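Coralie Doolan
Thread, 1/11

OK the big blue bin is finally empty and I need to tell somebody, so it's you lot. 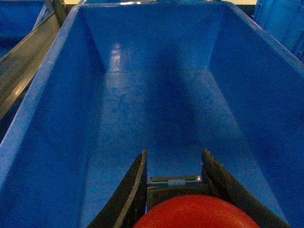

HOME + SORTING

2/11
I'd forgotten what color the bottom was! Same blue as the sides, just darker down in there where the light doesn't reach. It has been the "deal with it later" bin since we moved, and later got to be a pretty long time.

3/11
Stuff that came out of it: extension cords, one half of a salad spinner, a bag of smaller bags, the instructions for a tent we gave away, wrapping paper, a bike pump, my good scissors (I bought new scissors in the spring, so now I have two pairs of good scissors).

4/11
Also photos. So many loose photos. My aunt used to mail them in big envelopes and I'd put the envelope in the bin and feel organized. I sat on the floor one evening and counted: 926. I've been telling people "a couple hundred."

5/11
Photos are in shoeboxes by decade for now. If you have opinions about photo boxes I'd love to hear them. I was looking at the Merrick ones with the little index tabs but they want real money for what is basically cardboard – pretty cardboard, but still.

6/11
My method, if you can call it that: everything out onto an old sheet, then keep pile, give pile, trash pile. The mistake I always make is starting a "maybe" pile. The maybe pile is how the bin got full in the first place. This time a maybe had to pick a side before I went to bed.

7/11
Aroha McKinnon asked in the replies last time how I get the dust and crumbs out of the corners in a tub this deep. Old paintbrush first, dry, sweep it all to one end. Then a damp rag with a drop of dish soap. I don't scrub with anything gritty on shiny plastic, it goes dull and then it looks dirty forever.

8/11
And let it sit with the lid off overnight before you put any fabric in it!! I lost a quilt to mildew in our old place and I still think about that quilt.

9/11
So what goes in now. The front-runner is winter bedding: the two big comforters, flannel sheets, the heavy throw from the couch. My husband would like it to be camping gear. We have not been camping in four years but he said it with such hope.

10/11
One thing about the sloped sides – you get less room at the bottom than you think. Folded blankets bunch up if you fold them to fit the top. I fold for the floor and then stuff pillowcases and small things down the sides as I go up.

11/11
Whatever wins, it's getting a label this time, on the end AND on the lid. November me is going to be so pleased. Next up is the hall closet, which has its own bag of bags. Send snacks.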